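Chapitre 4
Vider un bac : ce que l'atelier apprend au bras

Les vendeurs de kits promettent un robot trieur en un week-end. Waltraud Moser, qui a monté le sien à l'atelier partagé Otano, en doute fort, et ce chapitre lui donne plutôt raison. Saisir un bloc isolé est facile. Le saisir contre une paroi inclinée, avec un voisin couché à côté, l'est beaucoup moins – et les notices n'en parlent guère.

On travaillera donc avec peu de matériel : un bac en tôle, un serre-joint, des blocs rouges et verts. Sur 22 essais notés en mars, 19 ont abouti. Le chiffre flatte ; il ne dit rien des blocs coincés dans les angles.
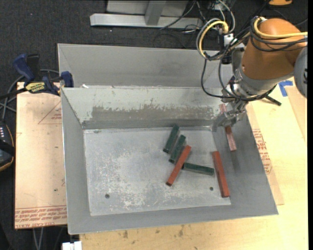
4.1 Fixer le bac avant de programmer

Un bac qui glisse fausse toutes les mesures. Commencez par le serrage.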